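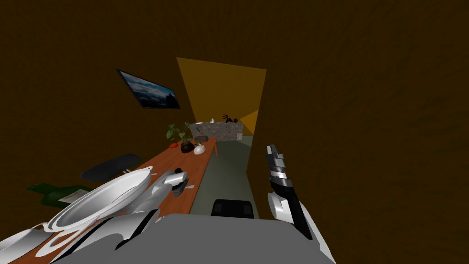
Clallico Teach
Remote demonstration kit for two-armed robots

Clallico Teach lets one person show a two-armed robot a household or office task by moving a pair of hand controllers. The arms follow the operator's hands, and the software stores each attempt as a separate recording.

You can work with a real robot or with a simulated one. The simulator comes with furnished rooms, and operators see them from the robot's own viewpoint, with both arms in view. The controllers behave the same way in both modes.

What you get
2 hand controllers with wrist straps
Foot pedal (start, stop, discard)
Base station and mains lead
Licence for Clallico Teach software, 3 seats

Details
Weight of base station: 530 g
Recording rate: up to 50 readings per second
Arm mirroring: on or off
Playback: full speed or slowed

Press the pedal to start a recording and again to end it. Holding it down discards the attempt and puts the simulated room back as it was. Recordings can be trimmed and labelled afterwards.

The Pridham arm mount is sold separately. Software last updated November 3, 2020.

For orders and spare straps, contact Zahira Kwok at Fonutby.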